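Marnville Apple Growers' Circle
Minutes of the winter meeting, 2024-01-20
Held in the back room of the Azevedo building

Present: 12 members. Apologies were received from the two orchards on the ridge road, who were pruning.

1. Minutes of the last meeting

Approved with one change. The September minutes said members "agreed" that the fall tasting had been a success. Several present did not remember agreeing to that. The line now reads that members "heard" it had been a success.

2. Matters arising

The sign at the bottom of the lane still points the wrong way. The county says it has been turned. A member who drives past it every morning says it hasn't. Carry over.

The borrowed cider press has gone back to its owners. They say one bolt is missing. We say it was missing when it came. There was no list made at the time of borrowing, so the argument can't be settled, and the meeting agreed to pay for a bolt without admitting anything.

3. The Rorer spray trial

This took up most of the evening. Rorer, the farm supply firm, has offered members its new kelp-based spray at half price for the coming season if we will let our results be used in its sales material. A four-page handout had been sent round beforehand.

The handout claims that treated trees had "up to 59 percent less scab." It was asked what "up to" meant here. One tree could have had 59 percent less and the rest could have had more, and the sentence would still be true. The handout doesn't say how many trees were sprayed, how old they were, what variety, or what they were being compared with. There is a chart, but the side of the chart has no numbers on it.

A member who had phoned Rorer reported that the trial was done in one orchard over one summer. It was a dry summer. Scab needs wet leaves, as everybody in the room knows, and most of us had hardly any that year without spraying a thing.

In favor of the offer, it was said that half price is half price, that kelp does no harm, and that members who had used a similar product thought their leaves looked greener. Against this it was said that people who have just paid for something tend to think the leaves look greener.

Discussion went on for some time about whether we could run a fair test ourselves. The plan that came out of it:

- Each orchard taking part picks 8 trees of one variety, same age, same row if possible.
- Half get the spray. The other half get plain water, on the same mornings, from a rinsed tank.
- Which trees get which is decided by drawing slips from a hat. It is not decided by the grower, who will always give the good stuff to the favorite tree.
- At picking time, 50 apples are taken from each tree and looked over by somebody from a different orchard who hasn't been told which tree was which.
- Results are written down and kept, including if they are dull.

It was pointed out that this is a lot of work for a spray most of us don't believe in. It was answered that we don't believe in it on no better evidence than Rorer has for selling it. That was felt to be fair, if annoying.

Agreed: to tell Rorer we will run the test on our own terms, at the half price, and that it may quote the result in full or leave it alone. If Rorer says no, we drop it. Vote: nine in favor, two against, one not voting. The two against asked for it to be noted that they expect Rorer to quote whatever it likes.

4. Moon planting

A letter was read proposing that the Circle print a moon calendar for grafting and pruning. The writer has grafted by the moon for years and reports very good results. The meeting asked if the writer had ever grafted against the moon to compare. The writer had not wanted to waste the scions.

No decision. Anyone who wants a moon calendar can get one free at the feed store.

5. The old tree at Alolov

The farm stand at Alolov has put up a board saying its big tree is the oldest apple in the state. The Circle has been asked to back this up in writing.

Nobody present could say how the age was worked out. The stand's own leaflet gives one planting year and the board gives another, some decades earlier. The trunk is hollow, so the rings can't be counted. A family letter was mentioned, but the people who mentioned it hadn't read it. It is certainly a big old tree, and the apples are good for pies if you get to them before the wasps.

Agreed: to write back saying we would be glad to see the letter, and that until then we are happy to call it "a very old tree." One member thought this was stingy and that no harm comes of a nice story. Another said that the last nice story was the one about the Marnville Russet coming over on a ship, which is still being repeated at the library and which we now know came from a seed catalog.

6. Grafting day

The date will be fixed once the scion wood is in. Last spring's grafts were reported at the time as "nearly all taken." Members were asked tonight how many of theirs were still alive. There was some laughter. A few had kept track and most had lost at least half, mainly to drying out and to deer.

It was agreed to stop saying "nearly all taken" in May. People will be asked again in the fall, which is when it means something. More wax and fewer speeches on the day was also suggested, and not opposed.

7. Soil test results

The lab sheets are back. They recommend lime for everyone, in nearly the same amount, from the ridge down to the creek. Members whose ground has never been alike in living memory found this hard to credit. The lab also sells lime.

Agreed: two members will send in a second sample each to a different lab, from the same bucket, and we will see how close the numbers come. Nobody is to buy lime on the strength of the first sheets.

8. Insurance for the tasting

The quote has gone up by about 12 percent. The reason given is "market conditions." We asked which ones and have had no reply. Two other quotes are to be sought before spring. It was noted that the current policy seems to cover falling branches but not falling apples, and that the tasting is held under apple trees. Someone is to read the whole policy, including the back.

9. Items for the equipment list

After the business with the press, it was agreed that anything lent, borrowed or bought should go on a list with its condition. The list was begun at this meeting. So far it holds the long ladder (one rung mended), the picking bags, the hand refractometer, the big dark mat and the good scales. The bad scales were left off, and it was suggested they be thrown out before they are used to settle anything.

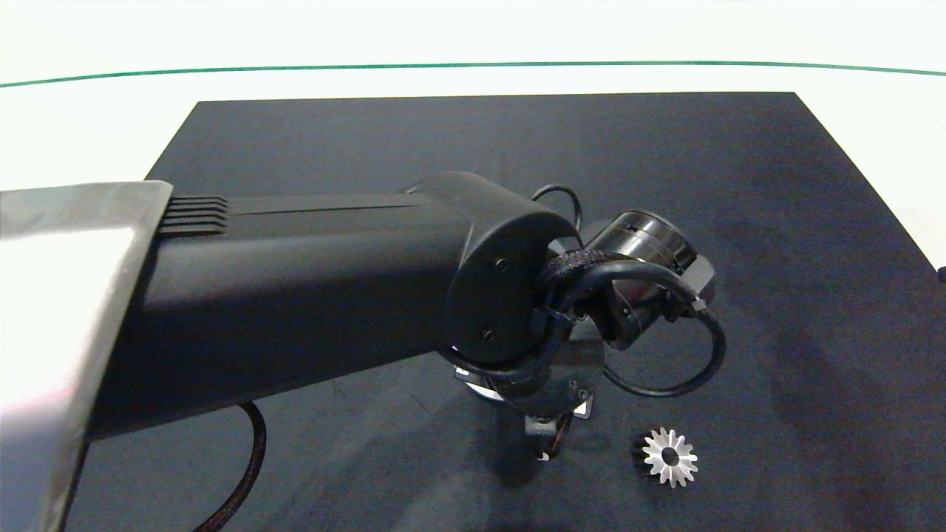
The dark mat.

It was asked who would keep the list up to date. It was also asked whether the last list, which several people remember making, was ever found. It was not. The new one will be kept with these minutes so that at least both get lost together.

10. Any other business

A member has read that hanging bars of soap in the trees keeps deer off. Three others have tried it. One says it works, one says it doesn't, and one says the deer ate the soap. Those willing are asked to hang soap in some trees and leave others bare, and to write down what gets chewed.

The coffee was thought weak.

11. Next meeting

To be held after grafting day, same room if the heating is fixed. Reports on the second soil samples and the insurance policy are due then, along with any answer from Rorer.

Meeting closed.

Recent minutes and notes
Fall meeting, September
Notes from the fall tasting
What we know about the Marnville Russet
Cider press: terms of loan (draft)
Scab in wet years, members' records

Contact the Circle | © Marnville Apple Growers' Circle | Back to top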